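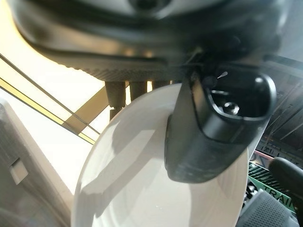

Attachment 1: white dish

Ticket: Stock count wrong after returns, Dodine tableware rental
Product: Pletby Inventory, desktop version
Opened by: Rosine Guillot
Assigned to: Mathis Guérin
Priority: normal
Status: closed

Rosine Guillot, 9:10 am
Since the April update our available stock goes up every time we check in a return. We rent out plates, dishes and glassware. An order goes out, comes back, gets checked in, and the count should end up where it started. On white dishes we own 400. The screen now says 416 available and none out. The last order that came back was for 16, so I think it was added twice. I have looked at the wine glasses and the soup bowls and they are fine as far as I can tell. I have not corrected the number by hand because last time I was told not to.

We take bookings off this screen, so please look at it today if you can.

Mathis Guérin, 10:25 am
Thank you, and please leave the number as it is for now. A few questions:
Did the same person check in the whole order?
Was it checked in from the order page or by scanning the crate label?
Did you see an error message, even one that went away by itself?

Rosine Guillot, 10:50 am
Soledad Valdovinos did the check-in and she was the only one on shift. She scanned the crate labels. She says the screen froze on the second crate, so she closed the window, opened the order page and pressed Return All. No error that she remembers.

Mathis Guérin, 11:30 am
That matches what I see in the history for the item. There are two return entries for the same order, one from the scanner and one from the order page, both for the full quantity. The program should refuse the second one. I would like to rule out the scanner settings before I pass this on. Please do the following:
Go to Settings, Devices, Scanner.
Check whether "Hold scans when offline" is on.
If it is on, look at the queue underneath and tell me what it says. Do not clear it.

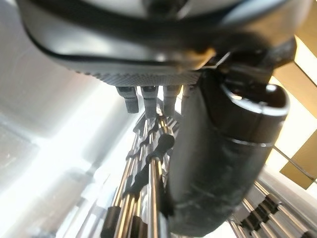

Attachment 2: same location as attachment 1

Rosine Guillot, 1:15 pm
It is on. The queue is empty. I don't remember turning it on but it could have been any of us. The wifi in the back drops out when the dishwasher room door is shut. We have had that problem for a long time and live with it.

Mathis Guérin, 1:40 pm
Then I think this is what happened. The scanner lost the connection and held its scans. The return was entered from the order page in the meantime. When the connection came back, the scanner sent what it had been holding, and the return was booked again.

I have tried this here on a test account with the wifi switched off partway through. I get the same double entry on the current version and not on the one before it. Passing to Régis Royer in development.

Régis Royer, 3:05 pm
Confirmed. The update changed the order of two checks, and held scans skip the one that looks for an existing return. A fix will go in the next patch. Until then:
Turn off "Hold scans when offline".
If a scan fails, wait for the green bar to come back and scan again.
Do not use Return All on an order that has been partly scanned.

To fix the count, open the item, go to History, select the later of the 2 return entries and choose Void. Do not type over the total, or the history will no longer add up.

Rosine Guillot, 3:35 pm
Voided. It shows 400 again. The setting is off on the front desk computer and the one in the back. I have taped a note next to the scanner for Soledad and the others.

Is there a way to check for other doubles without opening every item?

Mathis Guérin, 3:50 pm
Yes. Reports, Stock Movement, filter by Return and sort by order number. Doubles will be next to each other. The report shows 100 lines at a time, so remember to go to the next page.

Rosine Guillot, 4:30 pm
Found one more, dessert forks. Voided that as well. You can close this.

Mathis Guérin, 4:35 pm
Closing. You will get an email when the patch is out, and you can turn the offline setting back on after that.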